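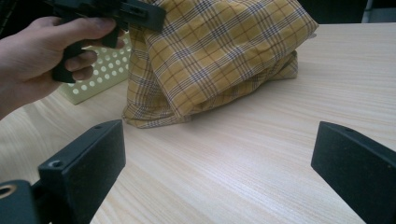
**How do I get a basket of folded cloths to stop tipping over?**

Put the heaviest cloth flat on the bottom and keep the pile lower than the rim.

Ticket 438, Lollgate housewares, opened February 17, 2022

Hi again! I tried your tip with my yellow plaid cloth and the green basket with the holes, and it's better but still leaning. I bought the basket in January (order 946, from the Grosska range) and it has wobbled on my table ever since – I even tried it on the kitchen counter, same thing.

What I've done so far:

- folded the cloth in thirds, then in quarters
- turned the basket around
- put a dish towel under it (worse!)

Quarters worked best, so I'm sticking with that. Could you swap the basket for a wider one? I can drop it at the Hastport store.

Status: waiting on reply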